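From: Begoñe Valcárcel
To: Clusedico quilters and sewers list
Date: 31st March
Subject: Re: Backing for the big one

Esperanza Carretero wrote:
> Has anyone used the wide backing from Salcedo? I need enough for a
> queen and I'd love to skip the center seam. Also, do you all wash
> yours first? My last one puckered something awful.

Hi Esperanza, and hello to everyone I haven't written to since September (I know, I know).

I have used it, two times now, and I'd buy it again. It's softer than the Lustberg and it doesn't fight you when you're quilting near the edges. Do wash it first, though – mine shrank more in the length than the width, and I was very glad I'd bought extra. Warm water, low dryer, and press it while it's still a little damp.
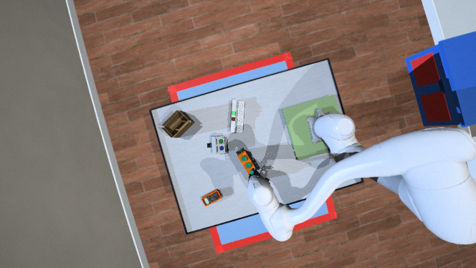

As for skipping the seam, I used to feel just as you do, and then I pieced a back out of leftovers for my niece and liked it better than the front! If you run short, you could set in a strip or two of something cheerful. Light blue with a red border around it, like the areas on either side of the table, would look lovely against all that cream you've been cutting. Press those seams open so you don't get a ridge.

One more thing, on thread. I bought a 3000 yard cone of the Grundska cotton and it has gone on forever, with hardly any lint. The gray blends into nearly everything.

Do tell us how the basting goes. My knees send their sympathy.

Warmly,
Begoñe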